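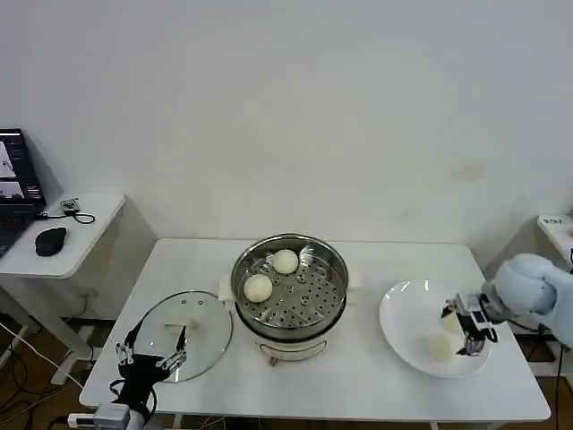 Vokari cell, steamer station
Progress report for June, to Asanka Munshi at Selvanayagam
From: Nilmini Weerakoon

Asanka, short one this month, sorry, writing between runs. Numbers first, then upkeep, then what I need from you.

Where we are
Cell is up. Both arms, both hands, steamer pot in the middle, plate on the right, lid on the left. Same layout as the May plan except the laptop, which now has its own side table. Cycle count at the end of the month stands at 1,779. One cycle = one bun moved. Downtime for the month was 16 hours, most of it the left hand, see below.

Left hand (the lid hand)
Lost its zero twice. First time I re-homed it and carried on, which was a mistake, it came back three days later and worse. Took the hand off the second time. Set screw on one finger linkage had backed out, so the finger was closing late and the lid hung crooked. Cleaned the threads, new screw, thread locker, left it overnight. Marked the screw head with paint so anyone can see if it has turned. No drift in the logs since then, but I want another month before I call it fixed.

While it was off I did the wrist bolts too. One was under torque. Did the same check on the right arm, all fine there.

Right hand (the bun hand)
Mechanicaly good. The work here has been grip force. Factory setting squashed the buns, too low and they slid out on the way up. Settled on a lower closing force with a slower last stretch before contact. Slower cycle, I know. I would take the slower cycle over a tray of dented buns.

Fingertips are the real upkeep job. Dough film builds up in the notches and then things stick on release. Current routine:

Start of day: home both hands, open and close 20 times with nothing in them, listen for clicking.
Every break: wipe fingertips, damp cloth then dry cloth. No spray near the joints.
End of day: fingertips brushed, cables checked by hand from the wrist back, hands parked open.
End of week: joint covers off, look for flour, re-grease if dull.

The wipe was end of day only until mid month. Changed it after the release faults, and the faults dropped to 5 for the second half. All five were sticky release, no drops.

Wrist cameras
Both recalibrated. Glare off the shiny surfaces was throwing the edge finder, so exposure is now locked and set by hand each morning. Takes a few minutes. Lens wipe added to the break routine as well, steam fogs them up faster than we planned for. Below is from the wrist, exposure locked.

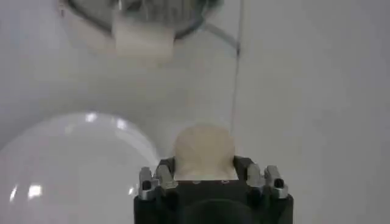

Tilla read the draft of this and wrote back that the fingertip section undersells the problem, that wiping at every break is fine while we are standing next to the cell but will be skipped the first busy morning in Galulgate, and that we should be asking for coated tips now instead of in the fall. Also wanted to know if anyone had tried a thin silicone sleeve over the metal.

Fair. On the sleeve, yes, tried one on the spare hand. It held the bun well but crept up the finger after a morning of use and got into the joint. Could work with a lip or a clip at the bottom, have not had time. On coated tips I agree, and have moved it up the list.

Cables
Still not happy. The run under the side table is a tangle and has to be sorted before the cell goes anywhere. Tray and ties are ordered. The arm cables are ok but they rub at one point on the left side when it reaches for the lid. Wrapped for now. Needs a proper guide.

Spend
Under plan on parts, over on hours. The extra hours are the left hand teardown. Full sheet comes seperately with the invoice.

Need from you
Yes or no on a set of coated fingertips for both hands.
Yes or no on a second spare hand. We have one, and if it goes on the left arm there is nothing behind it.
A date for the Galulgate visit. Morning is best, the cell is clean and calibrated by nine thirty.

Next month
Cable tray in, cable guide on left arm, coated tips if approved, one more try at the sleeve. Longer unattended runs once the left hand has a clean month on it. Written upkeep sheet for the Galulgate crew, first draft is half done.

Call if anything is unclear, I am at the cell most afternoons.

Nilmini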